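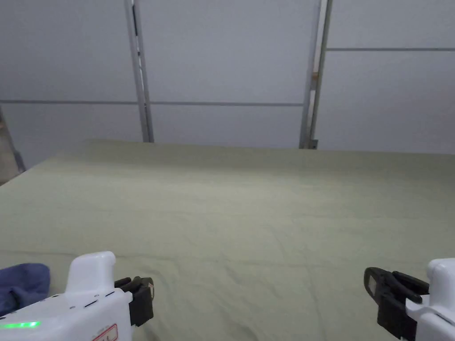 Does warming up longer make you faster over 1,000 meters?
For our group it helped a little, but only up to a point, and the runners who jogged the longest came out flat.

So that was my question for the spring sports science project, and I picked it for a selfish reason: I run the 1,000 on the indoor track and I never know what to do with myself before a race! Some people on my team jog forever. Vasilică Sandu does a couple of strides, ties his shoes again and calls it good.

I got 10 runners from the Novau club to help me out (thank you, all of you, I owe you snacks). Everybody ran three time trials, always on a Wednesday so nobody was coming off a hard workout. Before one they jogged for 3 minutes, before another 10, and before the last one 20. Yupin Pongsiri handled the stopwatch and I wrote everything down, in pencil, which I regret.

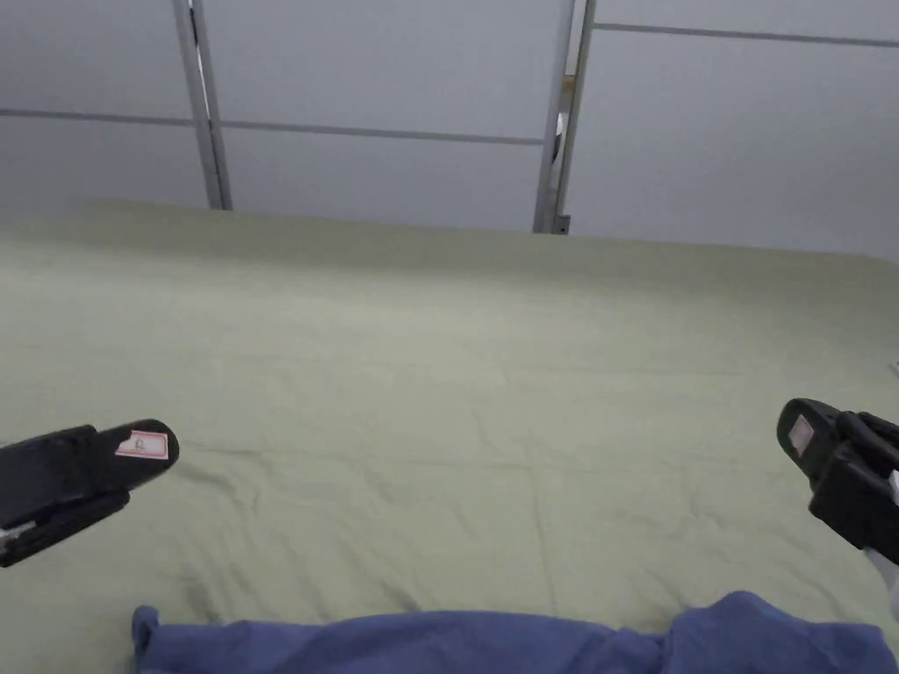
Light green sheet with creases, black gripper finger at left.

The 10-minute jog came out best for most of the group. After the 20-minute one, Nélida Sepúlveda told me her legs felt like she had already raced, and her last lap looked like it too. Sang-wook Myung was the odd one out and ran his best after the shortest jog, but he also bikes to practice, so he was probably half warmed up before we started. I should have asked about that first.

Things I'd change: I'd mix up the order, because we all did the short jog first and people may have just gotten better at pacing. I'd also like to try it outdoors in June, when it's warm anyway.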